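5.3 Recording a two-handed task by remote control

Read section 5.2 first. If you skipped it, the arms will let you know.

1. Stand the Jultow so that both hands can reach the work without the elbows locking. A straight elbow has no opinions left to offer.

2. Put on the Purnine gloves and hold your hands level until the status line reads PAIRED.

3. Press the left pedal once to start an episode. Pressing it twice starts an episode and deletes it, a feature we have been asked to remove since October.

4. Bring both hands in from the sides at the same speed. Let the fingers settle into the folds before you lift.

Note: Bagged goods are harder than boxes. Clear film creases differently every time, so do not try to repeat your last grip exactly. The policy needs the variety, and you would fail anyway.

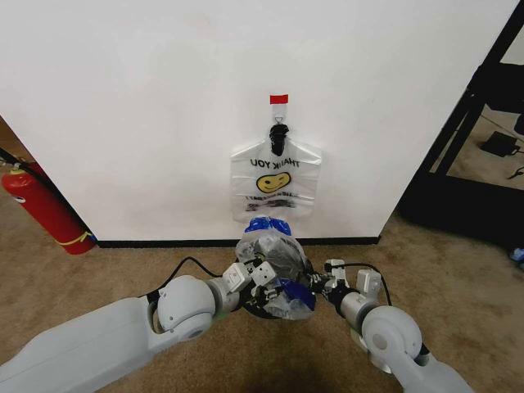
Figure 5-4. Two-handed hold on a plastic-wrapped bundle, fingers in the folds on both sides.

5. Hold for a slow count of three, then carry on to the next stage of the task sheet.

6. Press the right pedal to close the episode. Mark it Good, Poor or Discard. Be strict – Kinis learns your bad habits with great loyalty.

Caution: The gloves do not pass grip force back to you. Watch the fingers, and stop closing when the film stops moving. Squeezing harder to be sure is how error 118 (finger overload) was discovered.

Caution: Keep the arm cables in a loose loop above the wrist. Check them before each session and after any gesture you would not make in front of your mother.

7. Save to disk every 900 seconds. Autosave exists and is described in Appendix C, under Known Issues.

For a single bagged item, the Agudelo training recipe asks for 2,000 Good episodes. Poor ones do not count towards the total, however fond of them you have become. Go to 5.4 to review and trim.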